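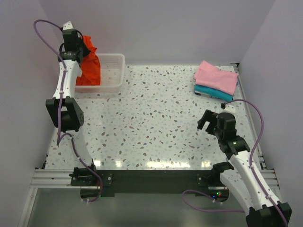

Dimanche 17 juin 2018
Par Na-rae Min

Rapport d'avancement — aménagement de l'aire pour camping-cars et caravanes de Mallaten

Le présent rapport couvre la période écoulée depuis la signature de la convention. Il fait suite à la note de démarrage et reprend le même découpage : terrain, réseaux, accueil, budget.

Terrain

Le terrassement de la partie basse est terminé. Les emplacements longs, destinés aux caravanes à sellette et aux attelages avec extensions latérales, ont été tracés et stabilisés. Le gravier prévu au départ s'enfonçait sous les béquilles lors de l'essai fait avec une caravane chargée. Nous l'avons remplacé par un mélange plus anguleux, compacté en deux passes. L'essai a été refait au même endroit et les béquilles n'ont pas bougé.

La partie haute a pris du retard. Le chemin d'accès depuis la route de Skirow présente un dévers que le relevé initial ne montrait pas. Un attelage long y frotte à l'arrière en sortie de virage. L'entreprise Gape propose d'élargir la courbe côté talus, ce qui demande l'accord du propriétaire voisin. Le courrier est parti, nous attendons la réponse.

L'aire comptera 76 emplacements, comme prévu dans la convention. Leur répartition change un peu : huit emplacements courts de la partie haute passent en bas, le long de la haie, pour dégager la zone de retournement.

Réseaux

L'alimentation en eau est posée et a été mise en pression. Une fuite a été trouvée sur un raccord près du local technique, et réparée le jour même. Les bornes électriques sont livrées mais pas encore raccordées. Le câblage de la partie basse est tiré jusqu'aux regards.

La station de vidange reste le point le plus lourd du chantier. La dalle est coulée, avec une pente vers la grille un peu plus forte que sur le plan — les utilisateurs que nous avons consultés se plaignent presque tous des dalles où l'eau stagne. Les cuves des eaux grises et des eaux noires sont séparées, conformément à l'avis des services de Brultham. Il manque encore le robinet de rinçage, que le fournisseur a livré dans un mauvais diamètre. L'échange est demandé.

Accueil

Le bâtiment d'accueil est hors d'eau. La peinture intérieure et le sol de la buanderie sont reportés après le passage de l'électricien. Le règlement intérieur est rédigé, en trois langues. Il fixe les heures d'arrivée, la vitesse sur le site et l'usage des groupes électrogènes, qui sera interdit la nuit. La version allemande est à relire.

Budget

Les dépenses suivent le plan, à une exception près. Le changement de gravier entraîne un surcoût de 2988 euros, imputé sur la ligne des imprévus. Cette ligne n'avait pas été entamée jusqu'ici. L'élargissement de la courbe n'est pas chiffré à ce stade et ne figure donc pas dans le tableau transmis en annexe. Nous vous enverrons le devis de Gape dès réception, avant tout engagement.

Suite des travaux

Le raccordement des bornes de la partie basse est programmé pour juillet, de même que la pose de la signalétique d'entrée. Si l'accord du voisin arrive à temps, la courbe sera reprise dans la foulée. Dans le cas contraire, nous proposons d'ouvrir la partie basse seule et de limiter provisoirement l'accès du haut aux fourgons et aux petits véhicules. Cette ouverture partielle suppose un avenant à l'article de la convention qui porte sur la mise en service. Un projet de texte est joint à cet envoi, et nous avons besoin de votre avis écrit avant la prochaine réunion de chantier.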